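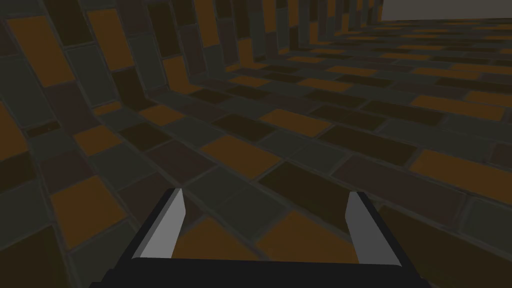 Figure 3. Simulated floor in a brick-like tile pattern, with the gripper at the front.

4.2 How people remember the floors they grew up with

We were touched by how gladly our 30 participants in Lallus talked about floors, a subject we had feared might bore them. Most began with the kitchen, and many went on (well past the hour we had asked for!) to porches, stairwells and the hallway at school. Iglesias, who led the August interviews, noted that people named a room's sounds and smells long before they got to its pattern.

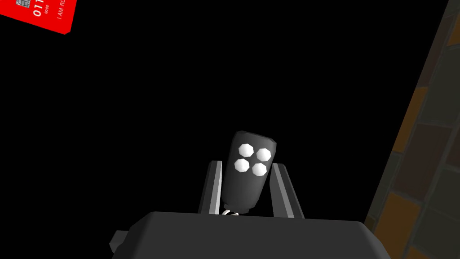
Older residents of the Cifuentes district were the most generous with detail, and several drew their tiles for us from memory on the backs of our consent forms. Garrido and Bosman sorted these drawings by layout, and the brick-like layouts came mostly from homes near the old market. We return to those homes, and to the families who kindly let us visit them, in Section 5.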